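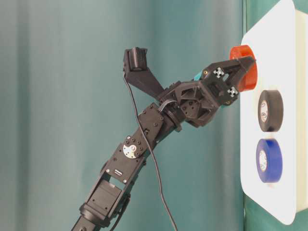
Halina Walczak told me on the phone this morning that we should stop asking for money until the roof estimate is in writing, and that people at her temple back home got tired of giving when the number kept moving. I said I would bring it up tonight, and I did.

December 14, 2019

The rebuilding fund for the prayer hall is at $1,559 from our own collection box and $635 from the bake sale in Orum. That is before the online page, which Anong looks after and had not printed out. Most of the online gifts are small. One person sent $4 with a note saying it was bus fare and she had walked. Another sent $100 and asked for his name to be left off, so it is down as a friend from Horevia.

Met at six in the school room, same as last month. It was cold and we kept our coats on. I read out what Halina said. Kanyarat agreed with her. Tiziana did not, and said the Methodists had already offered a second collection and it would be rude to put them off. We talked about that for most of an hour. In the end we will take the Methodists' collection and put nothing new on the page before the estimate comes. I am to write the letter to their pastor.

The monks are still sleeping at the Pellegrini house. They have been no trouble. Tiziana's mother has learned to have lunch ready by eleven, and now eats at that time herself.

Drove home by the old site. The fence is up on the road side but still open at the back. I need to call about that. Also need stamps, and to return Lies De Graaf's folding table.

Letter half done. Will finish it after breakfast.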